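Plirico Two-Arm Tabletop Kit
Set-up and First Chores Guide
Section 4: Can it clear the table yet?

Everyone who unpacks this kit wants to know the same thing, and so did we. Can a pair of arms do a real chore? Sometimes, slowly, and with you standing next to it! We think that is wonderful. A few years of tinkering went into getting even that far, and this section takes you through the chore we like best for a first try: picking up small things from a table and putting them where they belong.

Finish Section 3 before you start. The arms should pass the reach check, and the Iretti control program should show both arms as ready.

4.1 Laying out the table

1. Press the stop button and leave it pressed.
2. Wipe the tabletop and let it dry. Crumbs and grit end up on the fingertips sooner than you would guess.
3. Choose a few light items that can stand a drop. A cup and a shallow tray are good, along with a toy or two with a rounded shape.
4. Set them apart from each other, with bare table between them wherever you can manage it.
5. Raise both arms to the rest position, open the fingers, and release the stop button.

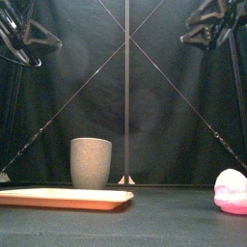
Figure 4-1. Arms raised over a tray, a cup and a pink and white item.

Note: Things with one plain shape are easier than things with bulges. A lumpy top changes where the fingers land, and an arm that lines up nicely with the upper part may close on the lower part or miss it completely. Try the lumpy ones anyway, just save them for after lunch.

Note: Keep cup weight under 500 grams, contents included. For now, contents should mean nothing at all. Pouring is in Section 7, and it has its own set of towels.

Caution: Do not reach between the arms while they are powered. If something rolls away, let it roll, press the stop button, and then go and get it.

4.2 Teaching the pick-up

1. In Iretti, open Chores and select New. Give it a name you will recognize in May, when you have a long list of them.
2. Choose which arm will do the picking. The other one can stay at rest.
3. Guide the picking arm down to the item by hand. Go slowly near the table.
4. Close the fingers until they just hold, then tap Save Grip.
5. Lift, carry the item to where it should go, and open the fingers. Tap Save Place.
6. Put the item back where it was, or close to it, and repeat. We suggest 20 passes for a first item, moving the starting spot a little each time.
7. Tap Learn. Go make coffee.

If the saved file will not load, note the number on the screen. Code 2789 means the two arms lost track of each other partway through a pass. Delete that pass and record it again – the rest are fine.

4.3 Small and slippery things

Toy eggs are our favorite test, and they are much harder than they look. The sides curve away from the fingers in every direction, so a grip that is slightly high squirts the egg out, and a grip that is slightly low can catch the table. When you get one into a cup for the first time, you will probably shout. We did.

1. Stand or lay the egg well clear of the cup.
2. Bring the fingers in level with the widest part.
3. Set grip force to Low and raise it one step at a time.
4. Lift a short way and wait before carrying.

Caution: Check the fingertip covering before every session. Replace it if it slides or comes off when you tug it gently. Quiroga grip tape works well and peels off without leaving much behind.
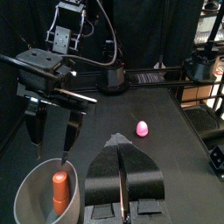
Hortensia Bravo wrote to us after her first month with the kit: I had my heart set on it tidying up the whole playroom, and it can't. It can do eggs and blocks if I put them on the table first, so you could say I'm doing half the chore. But my own hands were free for the other half, and I'd still rather watch it try than do it myself.

We would call that a fair report. Picking things up off a floor, out of a pile, or from under a couch is beyond this kit, and folding laundry is too. Sorting light items on a clear table is within reach, and nearly every owner we hear from gets there with patience.

4.4 When you are done

1. Empty any cups or trays by hand.
2. Send both arms to rest and wait until they stop moving.
3. Press the stop button, then switch off the Privel power unit.
4. Copy your chore files to another drive.

Section 5 covers handing an item from one arm to the other.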